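Looking after the clothes you only wear for parties

I own 11 dresses that count as "going out" dresses, and I've ruined enough of them over the years to have picked up a few habits. None of this is fancy, and most of it happens at my kitchen sink.

Steam it, don't iron it

Satin goes shiny the second a hot iron touches it, and you can't get that back. I hang mine on the bathroom door while I shower, then smooth the skirt down with my hands. If the creases are really stubborn (linen, I'm looking at you) I use my little Stiler steamer on the inside of the fabric and leave it hanging for an hour before I put it on.

Deodorant marks

Rub them with a clean pair of balled-up tights. Dry tights, no water! I did this in the back of a cab at 7 p.m. on the way to a wedding and the navy dress looked fine by the time we parked.
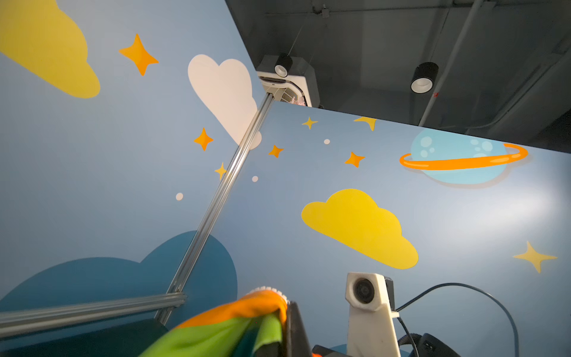
Makeup on the neckline

Foundation is the worst one. A drop of clear dish soap, dabbed on with a cotton pad from the outside of the stain inward, then cold water. Check the label first and test a hidden seam, and if it's silk, take it to the cleaner. I paid $62 to have a Quintela wrap dress rescued after I went at it with a nail brush.

Sequins and beads

Fold these flat in a drawer with tissue between the layers — hangers drag the shoulders down. I keep a needle threaded with clear thread in the same drawer. Loose bead, four stitches, done.

Shoes that rub

Thick socks, shoes on, and wear them around the house for a couple of evenings. Suede I brush before and after, always in the same direction.

Next month I'm tackling handbags, starting with the sticky lining in my old Clendia clutch.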